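## Workshop tips: drawers and cabinets in the simulator

Notes for the Woltasham robotics club, kitchen task group.

- Save your scene before you touch the joint limits. Kamil lost an evening in January by skipping this.
- Set drawer friction first, then damping. Start damping at 10 and change one value at a time.
- Keep the gripper clear of the rim on approach. Most failed runs in our log are fingertips catching the edge.
- Watch the cable at the wrist when the arm is folded tight. Open up the elbow if it gets near a link.
- Run 3 short tests before you queue the full 1,000. The queue can't be paused.
- Name runs with your initials and the task, like KA-drawer. Andor's script skips anything else.
- Plain walls and a bare floor render faster. Add clutter after the motion works.
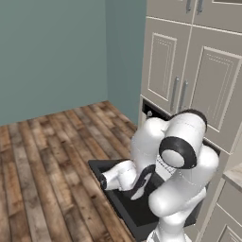 *Kitchen scene, arm over the open black compartment.*

Competition entries go in the Pirar folder. Ask Béla Vass for access if you can't see it, and delete your old test runs when you finish.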